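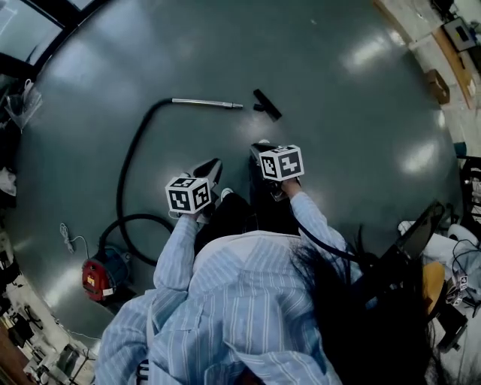
March 22, 2024. Pressure loss in the suction line, continued from the last entry. The open question was how much of the loss at the sanding bench sits in the hose and how much in the rigid section, and whether it is worth re-running the drop in smooth tube. The vacuum parts on the gray-green floor have the same two elements in series, a black flexible hose joined to a straight silver metal wand, and the same reasoning applies to both. Per unit length the flexible part should be expected to lose more at a given flow, and its loss changes with how it is laid. The straight part is predictable and can be calculated from a friction chart.

Setup. Dereck extractor, clean bag, filter brushed out before the first run. Water manometer on a tee at the machine inlet, second tap on the bench side of the hose. Taps drilled square to the wall and deburred inside. The burr on the old tap was large enough to feel with a fingernail, so I am discarding the static readings from the previous entry. They are struck through in the book but still legible.

Blocked inlet reading, hose disconnected and port capped: 1,860 mm water. This is the ceiling for the machine and I do not expect to see it anywhere else in the line. Repeated after lunch, same reading, motor warm.

Next, hose alone, open end. Three lays:

a) Straight along the wall. Lowest loss, steady column.
b) One loop, 500 mm across. Higher than a), still steady.
c) Same loop pulled in to 400 mm. Higher again, and the column started to hunt.

I have not written down the individual differences because the second manometer had a bubble in it for part of run b) and I only noticed when bleeding it afterwards. The order of the three is not in doubt. The values need to be taken again.

The hunting in c) is probably the hose itself moving. With a hand laid on the outside of the bend there is a flutter, and the column settles when the bend is pressed against the wall. Laurier thinks it is the cuff leaking instead. Wrapped the cuff in tape and repeated c): flutter unchanged, column perhaps slightly quieter. Leaving the tape on until the new cuff comes from Ginting.

Rigid section. Swapped in the steel tube, same nominal bore as the hose. The loss over its length was too small to read with confidence on the water column, 2 mm at most, and I would not defend that figure. An inclined gauge is needed for this part. There is a Zaklow one in the metrology cupboard with a cracked scale cover; the tube is sound and the scale can be checked against the upright column at a few points.

The joint matters more than the tube. With the hose pushed fully home in the adapter there is an internal step where the bore closes down. Backing the hose out by a few turns opens a gap and makes it worse. A tapered adapter would remove most of the step. Chisholm has offered to turn one from the acetal offcut if I give him a sketch with the wall thickness marked, as the last sketch did not have it.

Effect of dust. Not tested. All runs so far are clean air. Once there is oak dust in the bag the machine will move along its curve and the blocked reading will stop being a useful reference. Plan is to repeat the full set with the bag as it comes off the Deronitz sander at the end of a working shift, without shaking it down.

Notes on the manometer:
Zero drifted slightly over the morning as the room warmed. Check zero between every lay and write the zero next to the reading.
Dye is settling out. Remix before use.
Do not start the extractor with both taps open and the limbs short of water. It will pull the column over.

To do:
- Repeat lays a) to c) with both limbs bled - same day, same bag.
- Sketch of tapered adapter, with wall thickness.
- Inclined gauge: check scale, replace cover.
- Flow measurement. Everything above is pressure only, and without flow the losses cannot be compared with the chart. The pitot is still out on loan to the spray booth.
- Decide on overhead drop after the flow figures are in. Until then leave the bench hose as short as it will go and hang the slack over the hook in a wide curve.

Print this page | E-mail this page
Notebook home | Previous entry | Next entry | Index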